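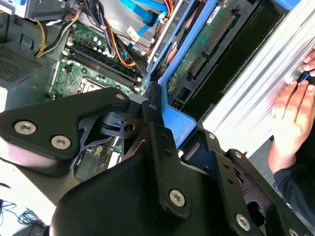

Sevance disassembly cell: demonstration visits

The Sevance cell handles desktop computer towers at component level. Demonstrations run at the Minetwood site in April and take 40 minutes, with places for 20 visitors per session.

What is shown

Drive handling on an open tower. The arm carries a two-finger Robotiq gripper, which holds a 3.5-inch hard drive by the edges of its blue plastic caddy. Memory slots and the CPU socket are empty. Operators work close to the case, so visitors stay behind the marked line. 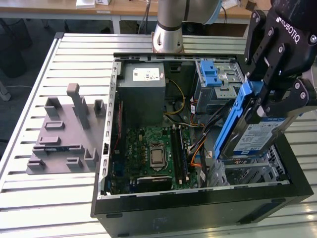
Equipment

Table: slatted aluminium profile
Fixture: 3D-printed plate with raised posts and slots – drawing supplied on request
Control software: Zondata, release 71
Case position: on its side, panel removed

Bringing your own hardware

Towers may be sent ahead through Fröhlich, the distributor. Allow 30 days. Laptops and rack units are not accepted.

Booking

Use the enquiry form and quote the session time. Safety shoes are required.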